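Helgate Library Extends Summer Reading Program Through August

STUNDTON - Jun 16, 2020 - The Helgate Public Library today announced that its summer reading program will run through the end of August, with 237 families already enrolled. The program is open to all Stundton residents and is offered free of charge.

Readers who finish 60 books or more will receive a gift certificate from the Husar Bookshop. The library has also added 3,000 titles to its digital collection, with a focus on history, science and Spanish-language fiction.

"Families asked us for more time and more choice," said Iraís Ochoa, library director.
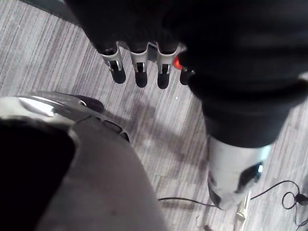
Registration remains open online and by telephone. Books placed on hold may be picked up at the Helgate main entrance during posted hours.

Media contact: Emlyn Probert, Office of Communications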